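Unit 4: Handover at the Change of Shift
Course notes for care assistants and nursing aides

Welcome back! I have been looking forward to this unit since May, because handover is where so much of good care gets made or lost, and it is a skill you can get noticeably better at in a very short time. Please read these notes before class and bring a pen. We'll be doing the practice runs standing up, the way it happens on a real floor.

What a handover is for

A handover passes on information, and it passes on responsibility too. Until you have finished, the residents are yours. Once the incoming person has heard you out and asked their questions, the residents are theirs. If you both walk away unsure which of those is true, you have a gap, and gaps are where a missed drink or an unreported bruise likes to hide.

Think of a resident with dementia who refused lunch, then took half a cup of tea at three. On paper it is a line in the intake chart. Said aloud to the evening aide, it becomes a plan: offer a snack early, sit with her, try the blue cup. I love this part of the job. You can hear a good evening being set up for somebody who may not be able to ask for it.

The five headings

We use the same order for every resident, every time. It feels stiff for the first week and then you stop noticing it.

1. Who. Full name, room, preferred name. "Mrs. K in the corner room" will not do if there is a float aide on duty.

2. Change. What is different from yesterday? Start with this even if the change is small. Sleepier than usual, a new cough, walking closer to the wall.

3. Intake and output. Food, fluids, bathroom. Give the amounts you charted, and say so if something was not charted.

4. Mood and company. Visitors, phone calls, upsets, what helped. This heading gets skipped more than any other, and for residents with memory loss it may be the most useful one of all.

5. Still to do. Anything promised and not yet done. Say who it was promised to.

Aim for 60 seconds per resident. You will go over at first. Keep going over until the order is in your bones, and then start trimming!

Seen, told, guessed

Get into the habit of marking where each piece of information came from. Three short phrases cover nearly everything:

"I saw" for what you observed yourself.
"I was told" for what came from a resident, relative or coworker.
"I wonder if" for your own hunch.

Hunches are welcome. Experienced aides have wonderful ones, and nurses act on them. They only cause trouble when they get passed along as facts. By the third handover, "I wonder if her hip is sore" has turned into "she has a bad hip," and it goes on being repeated with no one having looked at the hip.

Worked example

Read this one out loud, at a normal speaking pace.

"Mr. D, room by the garden door, likes to be called Buddy. Change today: I saw him holding the rail with both hands, and he usually uses one. Nurse knows, she looked at him before lunch. Ate all his breakfast, half his lunch, drinks are on the chart. His daughter called and he was teary afterward. Music helped, the radio is in his room. Still to do: I promised him his daughter's letter would be read to him after supper, and I haven't done it."

Notice how the nurse gets mentioned right beside the change. If you have already reported something, say so, and if you haven't, report it before you go home. Handover to another aide does not replace telling the nurse.

Using the Kevatico sheet

Your placement will probably use a printed handover sheet or the Kevatico screen version. Both carry the five headings in the same order. Fill in as you go through the shift, even if it is only a word or two. People who leave the whole sheet to the last ten minutes end up writing "settled" in every box, and "settled" tells the next person nearly nothing.

If you are placed at Mwakalinga House, handover is walked from door to door. Lower your voice, step away from open doorways, and keep your sheet facing in. Residents and visitors can hear more than you think. At Dromex Court it is done sitting down in the staff room, so privacy is easier, but you must make a point of greeting each resident yourself right after. 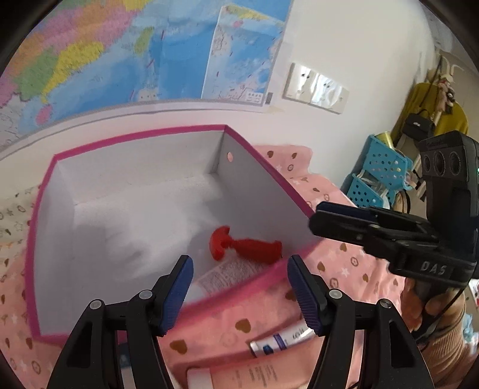
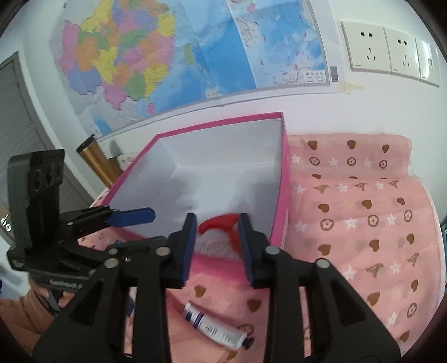
Questions from the incoming side

Receiving a handover is active work too. Please ask at least 2 questions for any resident whose "change" heading was not empty. Good all-purpose ones are "What did you try?" and "What should make me call the nurse?" Then repeat back the still-to-do items in your own words. It takes a few seconds and catches a surprising number of mix-ups.

If the outgoing aide is worn out and rushing, be kind and be firm. "Give me one more minute on room six" is a perfectly friendly thing to say.

Practice in class

We will work in pairs with the Justiteo case cards. One of you gives the handover, the other receives it, then you swap and take a new card. On the second round I will interrupt you with a call bell. Finish your sentence, mark your place with a finger on the sheet, deal with the bell, and pick up from the same heading. It is great fun and much harder than it sounds.

Before next time

Write one full handover from your placement, all five headings, with every identifying detail changed or removed. Underline each "I saw," "I was told" and "I wonder if." Bring it on paper on December 9, 2020, along with one question you wish somebody had asked you at the end of a shift. Unit 5 starts with those questions.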